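Início | Cidades | Como funciona | Jogos | Para a escola | Contacto

Porque é que às vezes vêm dois autocarros juntos?

Estás na paragem. Esperas, esperas, esperas. Nada. E de repente -- dois autocarros, um colado ao outro! O primeiro cheio até à porta. O segundo quase vazio. Parece de propósito, mas não é.

Vamos a Mistby, onde passa a linha 4. Vai da praça Skollus até à praia de Drisora. Tem 20 paragens e muita gente à espera em quase todas.

Primeiro: tudo certinho

De manhã cedo os autocarros saem um a um, com o mesmo tempo entre eles. O autocarro A à frente. O B atrás. Bem separados.
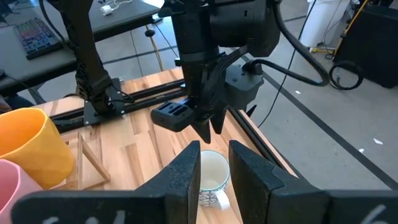
Depois o A apanha um semáforo vermelho. Só isso. Um minutinho perdido.

Mas nesse minutinho chegou mais gente à paragem seguinte. Mais gente = mais tempo a entrar. Um senhor procura o cartão no bolso. Uma avó pergunta se passa no mercado. Uma turma inteira com mochilas. E o A atrasa-se mais um bocado.

Na paragem a seguir, ainda mais gente. Porque esperaram mais! E assim por diante. É uma bola de neve.

E o autocarro B?

Com o B acontece o contrário. Chega à paragem e quase não há ninguém, o A levou toda a gente. Abre a porta, fecha a porta, anda. Vai ficando cada vez mais perto do A. Até que o apanha. Pronto, dois autocarros juntos. E lá atrás um buraco enorme, onde não vem nenhum.

A culpa é do motorista? Quase nunca. O motorista do A não pode deixar as pessoas na rua, e tem de esperar que entrem todas.

Como se resolve

Perguntámos à Azra Dimitrov, que trabalha na sala de controlo da linha. Ela vê os autocarros num mapa, como pontinhos a andar. Quando dois pontinhos ficam perto demais, fala com os motoristas pelo rádio.

"Às vezes peço ao de trás para esperar um bocadinho numa paragem. Os passageiros não gostam muito, ficam a olhar para o relógio. Mas quem está mais á frente na linha agradece", contou ela.

Outros truques:

Entrar por todas as portas, e não só pela da frente. Muito mais rápido.

Semáforos que ficam verdes quando vem lá um autocarro atrasado.

Faixas só para autocarros -- em Mistby há uma desde março, na avenida Kotian.
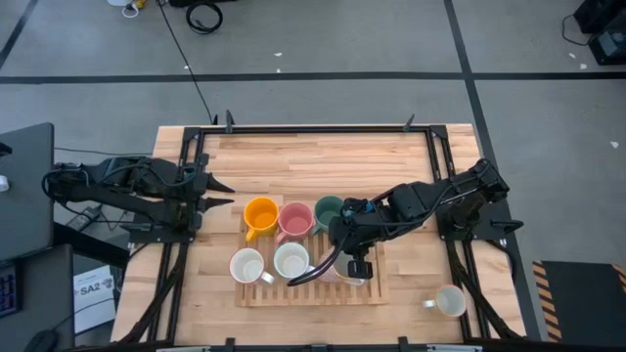 Também se pode mandar o autocarro cheio seguir sem parar, se ninguém quiser sair e o outro vier mesmo atrás. Isto usa-se pouco, porque quem está na paragem fica zangado (com razão).

Experimenta no recreio

Precisas de amigos e de um pátio. Dois fazem de autocarro e andam à volta, sempre à mesma velocidade, cada um do seu lado. Os outros ficam espalhados pelas "paragens". Cada passageiro que entra tem de dizer o nome completo antes do autocarro arrancar. Quem sai vai para a paragem seguinte e espera outra vez.

Agora atrasa um dos autocarros, só uma vez. Conta até dez e deixa-o ir. Continuem a jogar e vejam o que acontece à distancia entre os dois. Depois troquem de lugares e tentem com um controlador a mandar parar.

Palavras difíceis

Intervalo: o tempo entre um autocarro e o seguinte.
Terminal: onde a linha começa ou acaba.
Regular: sempre com o mesmo intervalo, ou quase.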